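Section 11. Setting Up Return Reasons in Revetti

Return reasons appear to the customer when a return is requested from the order page. Administrator rights are required.

1. Sign in to Revetti and open Store Settings, then Returns.
2. Select Add Reason and enter the wording to be shown to customers.
3. Choose the product groups to which the reason applies.
4. Set the return window in days. The default is 18.
5. Select Save, then Publish.

Note: Stores moved from Nilcombe before 2020 must run the Folutus import before step 2 - older reason codes are not carried over otherwise.

Caution: Deleting a reason removes it from open requests. Use Hide instead.
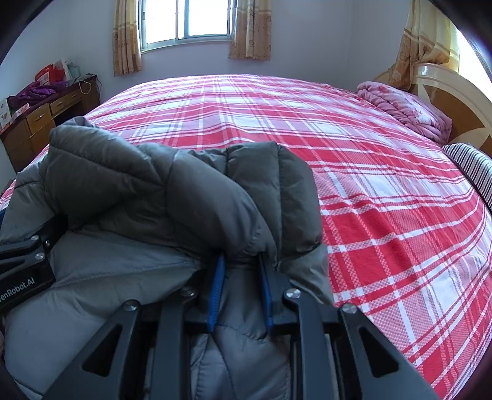 Photo upload may be switched on for each reason separately, and customers may then attach up to 2 photos to a request. Files are stored with the order and can be viewed by any user with the Returns role. For clothing, the help text should ask for the item to be laid flat. When a quilted jacket is bunched up on a bed, with its upper part folded into thick rolls, many of the seams cannot be checked. Help text is edited under Returns, Messages.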